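Let the Small Groups Write Short

By Neusa Frota
1/10/22

I have been helping little nonprofits ask for money since before most of them had a website, and I still love it, I really do. There is something wonderful about sitting at a kitchen table with a person who runs a reading program or a food shelf and hearing them explain, with their hands going and their coffee getting cold, why it matters. And then we open the application, and it wants 27 pages, and all that life goes right out of the room.

Last July I worked with Walter Cabrera on a request to the Benavides fund. Walter runs Rikton, an after-school program with 2 paid staff (one of them is Walter). The grant was small, enough to cover snacks and materials for a year, and we put 80 hours into it between us. I went back over my calendar afterward because I couldn't believe it myself! Those were hours he would normally have spent with children, or fixing the van, or sleeping.

I understand why funders ask. They answer to boards, they have been burned before, and a logic model does help a reader who has a tall stack to get through. I've been that reader, and I was grateful for a tidy budget table. But a request for a small sum shouldn't need the same paperwork as one for a new building, and I think most program officers would say so over lunch, if you caught them on a good day.

So my suggestion is a plain one. For small grants, ask for a two-page letter and a budget, and then pick up the phone. You will learn more about Rikton in seven minutes of listening to Walter than from his answer to "Describe your theory of change," which, I'll confess, I mostly wrote.

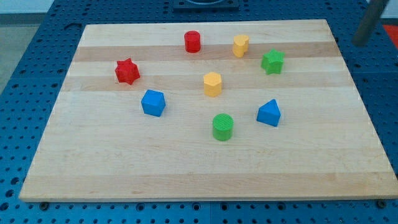

Noémie Lévesque thinks I am being too easy on the applicants. She wrote to me after I floated this in our newsletter, saying that the long form was what finally made her group sit down and work out what a single place in their program cost, and that a phone call favors whoever happens to be charming. I have been chewing on that second part ever since. She's right that some good people freeze up on the phone, and I would hate to trade one unfairness for another. Maybe the call could be optional, or the questions could be sent over the week before.

I would still start with the letter, though. The Prurnus trust is taking requests again this spring, and I plan to ask them.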